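Furnlow Users Forum > Control and Planning > Planner takes a detour near the countertop

dionysis_t
Good evening to all. I work on a simulated kitchen for a two-arm robot, and I have a problem with the motion planner in Furnlow. When the gripper comes down to the counter for a small utensil, the final part of the path is fine. But if I ask for the same approach again with a new seed, sometimes the arm makes a very large detour through the room. I logged 294 approaches and 13 of them had this detour. 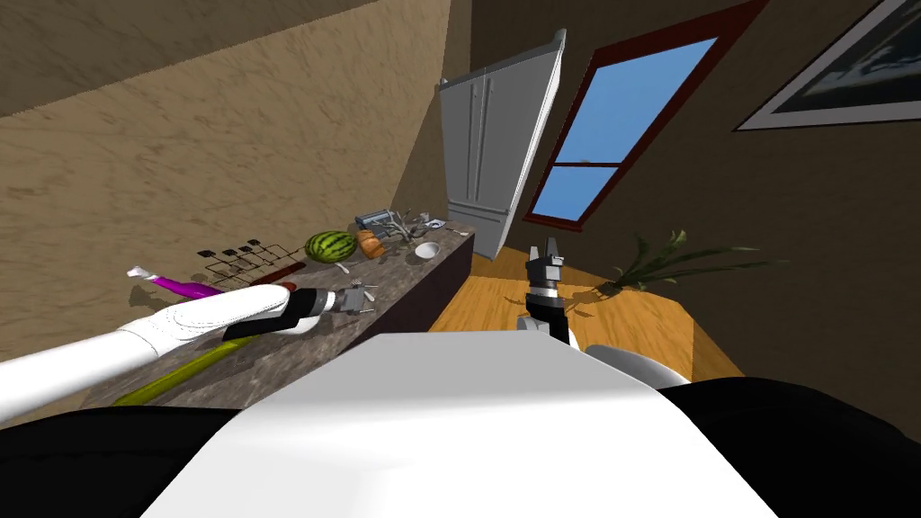 Which frame do you use for the goal pose, the world or the camera?

The goal is written in the camera frame and I transform it to the world frame one time, before planning starts.

margareta_e
Then I would look there first. If the wrist camera moves between the detection and the transform, your goal is already old. Do you take the transform at the image timestamp or do you take the latest one?

dionysis_t
I take the latest one. I thought the difference would be too small to matter, but now I am not so sure. I also recorded the views from the wrist during replanning, because I wanted to compare them with the joint log.
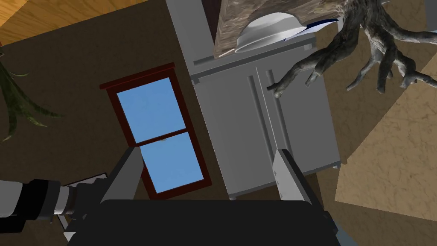

In the joint log the elbow changes its branch at the start of the detour, and after this the planner has to bring it back. I use 2 inverse kinematics solutions per goal and keep the one with the lower cost. Maybe the cost does not look enough at the current joint position?

ottofekete
I do not agree with Margareta here. An old transform gives you a goal that is wrong by some millimeters. It does not flip an elbow. This is the cost function, I had the same with the Hajdu solver in November. Add a term for joint distance from the current state and give it a high weight.

margareta_e
It can flip an elbow if the goal is close to the border between two branches. Small error, other solution. I would fix both — the timestamp is one line.

dionysis_t
I did both, first separately. The timestamp alone removed part of the detours, the joint term removed more. I have still one case where the wrist turns far away from the counter before it comes back.
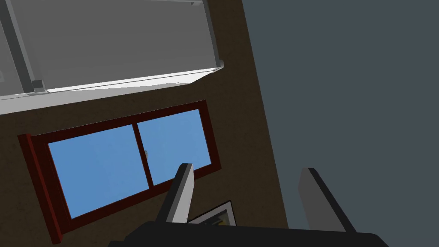 Shahram Zamani asked if the joint term is applied only at the goal or along the whole path, as in Furnlow the default is goal only and the smoother is then free to swing the wrist as it wants.

dionysis_t
Only at the goal, yes. I did not know about this default. I will change it tonight and post the log.

ottofekete
Be careful with the weight on the full path. Too high and the planner will say there is no solution.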